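Buscar en el foro
Búsqueda avanzada

Cartas y suscripciones infantiles > Cajas mensuales

Saludo por correo: ¿merece la pena pagar seis meses de golpe?

remedios_g
Buenas. Mi hija cumple siete en agosto y le quiero regalar una suscripción de cartas. He mirado Saludo, que manda una carta al mes firmada por un personaje (una tortuga cartera que viaja), con una hoja de actividades y pegatinas. Se puede pagar mes a mes o 6 meses por adelantado con descuento. Mi duda es si alguien ha llegado al final de los seis meses y si el niño seguía interesado. También quiero saber si admiten un cambio de dirección a mitad, que nos mudamos en otoño.

khang.ung
Nosotros hicimos los seis meses el año pasado con el mayor, que tenía ocho. Las tres primeras cartas las leyó él solo y las guardó en una caja. La cuarta y la quinta se quedaron en la mesa de la entrada hasta que las abrí yo. La sexta le volvió a gustar porque traía un mapa para recortar. Si tu hija no lee con soltura, cuenta con leérselas tú, son dos hojas por las dos caras con letra bastante pequeña.

Cambio de dirección no hicimos, no te puedo decir.

Lorna Mangubat
El cambio se hace desde la cuenta, en "Mis envíos". Hay que pedirlo antes del día en que preparan el lote del mes siguiente. Yo lo pedí tarde y una carta fue a la casa antigua. Me la reenviaron sin cobrarme, pero llegó cuando ya había llegado la siguiente y la historia quedó desordenada. A mi hija le dio igual, a mí me fastidió un poco.

K_Rebane
Yo no pagaría los seis meses. El descuento es pequeño y si al segundo mes no le hace caso no te devuelven nada. Mejor mes a mes y te das de baja cuando quieras. Además la renovación automática viene marcada por defecto, mirad bien la casilla antes de pagar.

remedios_g
Gracias a los tres. Lo de la letra pequeña no lo había pensado. Lee bien pero se cansa. Kristaps, ¿la baja se hace fácil o hay que llamar?

K_Rebane
Por correo electrónico. Contestaron al día siguiente preguntando el motivo, les dije que no quería seguir y ya está. No hace falta llamar.

princess.m
Discrepo con lo de mes a mes. En la modalidad mensual los sobres no van numerados, y en la de seis meses es una historia seguida con un final y un diploma. Son dos productos distintos aunque en la web los pongan en la misma página. Mi sobrino hizo primero la mensual y luego la larga y la diferencia se nota bastante.

Otra cosa, por si alguien tiene niños más pequeños: para tres o cuatro años Saludo se queda grande. Nosotros cogimos Caltivero, que son postales con una frase y un dibujo para colorear. Mucho más sencillo y el niño la puede llevar en la mano por toda la casa, que es lo que hace el mío.

K_Rebane
Eso de que sean historias distintas no lo pone en ningún sitio. Yo tuve la mensual y las cartas también seguían un orden, en cada una se hablaba del viaje anterior.

princess.m
Se menciona el viaje anterior, sí, pero no hay trama. En la larga hay un paquete perdido que se va buscando de un mes a otro. Lo pone en las preguntas frecuentes, abajo del todo, en el apartado de regalos.

K_Rebane
Vale, acabo de mirarlo y lo pone. Podían ponerlo arriba. Lo de la casilla de renovación lo mantengo.

khang.ung
Yo añado que el papel es bueno, grueso, y que las pegatinas pegan mal. En casa acabaron casi todas en el suelo. Ahora el mayor ha pasado las cartas al rincón de muñecos de su hermana y se las leen a los peluches antes de acostarlos, así que algo de uso siguen teniendo.
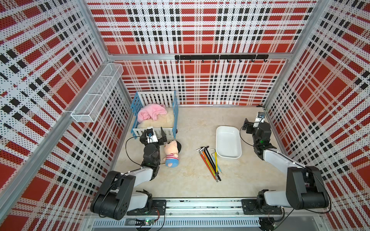 La cunita azul y blanca, con la manta rosa.

Si alguien tiene dos hijos de edades parecidas, una sola suscripción da para los dos siempre que en el nombre del destinatario pongáis a ambos. Caben dos nombres en el formulario. La carta empieza saludando a los dos y se evitan discusiones.

Lorna Mangubat
Lo de los dos nombres es verdad, yo lo hice con mi hija y su prima y mandaron la carta a nombre de las dos. Pegatinas solo vienen para una, eso sí. Hay que repartir.

remedios_g
Mi hija es única, eso me lo ahorro. ¿Alguien ha escrito de vuelta a la tortuga? En la web dicen que contestan.

Lorna Mangubat
Sí, contestan. Tardaron seis semanas. Es una postal escrita a mano, corta, y respondían a una cosa concreta que mi hija había preguntado. Para ella fue lo mejor de toda la suscripción. La dirección para escribir viene en la segunda carta, en la primera no.

K_Rebane
A nosotros no nos contestaron.

khang.ung
A nosotros sí, pero llegó después de acabar los seis meses. El niño ya ni se acordaba de lo que había preguntado.

princess.m
Si la carta va sin el número de cliente en el sobre no la asocian y no contestan. Viene explicado en letra pequeña al lado de la dirección. Kristaps, igual fue eso.

K_Rebane
Puede ser. No puse ningún número.

remedios_g
Pues me decido por los seis meses. Quitaré la renovación y pediré el cambio de dirección con tiempo. Última pregunta: si lo encargo ahora, ¿llega la primera para agosto? El cumpleaños es a principios de mes.

Lorna Mangubat
En el pedido puedes elegir el mes de inicio. Elige julio para ir tranquila y guardas el sobre hasta el cumpleaños. Por fuera lleva un sello de la tortuga bastante grande, recógelo tú del buzón si quieres que sea sorpresa.

khang.ung
También puedes imprimir la tarjeta de regalo que mandan al pagar. La nuestra llegó a la carpeta de correo no deseado, búscala allí.

remedios_g
Hecho, inicio en julio. La casilla de renovación estaba marcada, gracias por el aviso. Cuando lleguen un par de cartas vuelvo y cuento qué tal.

24 respuestas ocultas en temas relacionados
Compartir (6) · Comentarios (60)

Contacto · Normas del foro · Aviso legal · Volver arriba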